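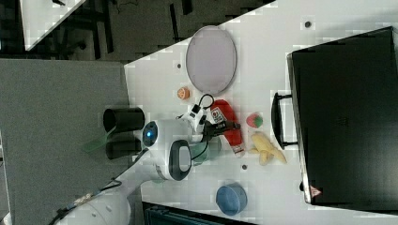 **Bronilby help: profiles, downloads, casting and billing**

Quick answers for Bronilby subscribers. Updated in June after the app refresh, so some menu names are new. If yours look different, update the app first.

## Watching

**How many people can watch at once?**
Two streams on Basic, 5 on Family. Downloads playing offline don't count. If you get the "too many screens" message and it's only you at home, go to Account > Devices and sign out the old ones. Takes a minute or two to clear.

**Can I share with someone who lives somewhere else?**
Family plan only, one extra household. They get their own login. Basic, no.

**Why did a show disappear?**
License ran out. Happens on the first of the month mostly. There's a "Leaving soon" row at the bottom of the home screen, worth a look. Serrano season one is staying, we get asked alot.

**When do new episodes go up?**
3 a.m. Eastern for nearly everything. Furnside is the exception, it goes up at 9 p.m. the same night it airs on TV.

**How big is the library?**
2,179 titles at last count, movies and series together. A series is one title no matter how many seasons.

**Is there 4K?**
Family plan, on titles with the 4K tag. You need a 4K TV and a connection of 20 Mbps or better. Set quality to Auto or High. On Data Saver you'll never see it.

## Downloads

**Which devices can download?**
Phones and tablets. Not laptops, not TVs. Laptop downloads are on the list, no date yet.

**What's the limit?**
34 downloads per account, across all devices. Hit the limit and the button goes gray. Delete something and it comes back.

**How long do they last?**
Thirty days unwatched. Once you press play, 48 hours. You can renew if the title is still in the library, tap the little clock next to it.

**Download stuck at 99%?**
Usually storage. The app needs some spare room to finish the file. Free up a bit, pause, resume. Still stuck, delete it and start over on Wi-Fi.

## TV and casting

**Which TVs work?**
Most smart TVs from the last six or seven years. Search for Bronilby in your TV's app store. Not there = not supported, sorry. A streaming stick will do the job on older sets.

**Cast button is missing**
- Phone and TV on the same Wi-Fi? Guest networks don't count as the same.
- VPN off.
- Close the app fully, reopen.
- Restart the router if none of that works.

**Sound but no picture**
Try another HDMI port. Then another cable. Then turn off HDR in the TV's settings and try again.

**Subtitles keep turning themselves on**
Check the TV's own accessibility menu, it overrides ours. In the app it's under Profile > Captions, saved seperately for each profile.

## Kids

**How do I set up a kids profile?**
Profiles > Add > Kids. Pick an age band. Search only shows titles in that band.

**Can I block one show?**
Yes. Profile settings > Blocked titles, type the name, save. Works on grown-up profiles too.

**Forgot the PIN**
Reset link goes to the email on the account. Check spam.

## Billing

**How do I cancel?**
Account > Plan > Cancel. You keep watching till the end of the period you paid for. If you signed up through your phone's app store or through Inham internet, you have to cancel with them. We can't do it from our end.

**I was charged twice**
Often a pending charge plus the real one. The pending one drops off in a few days. If both are still there after a week, send us the date, the amount and the last four digits of the card. Never the full card number.

**Do I lose my watchlist if I leave?**
We keep it for ten months. Same email when you come back and it's all there, profiles too.

**Can I pause?**
One to three months, once a year. No charge while paused, no watching either.

**Still stuck?**
Chat in the app, 8 a.m. to midnight Eastern. For billing disputes that chat couldn't sort out, ask for Joar Kristiansen's team and have your ticket number ready.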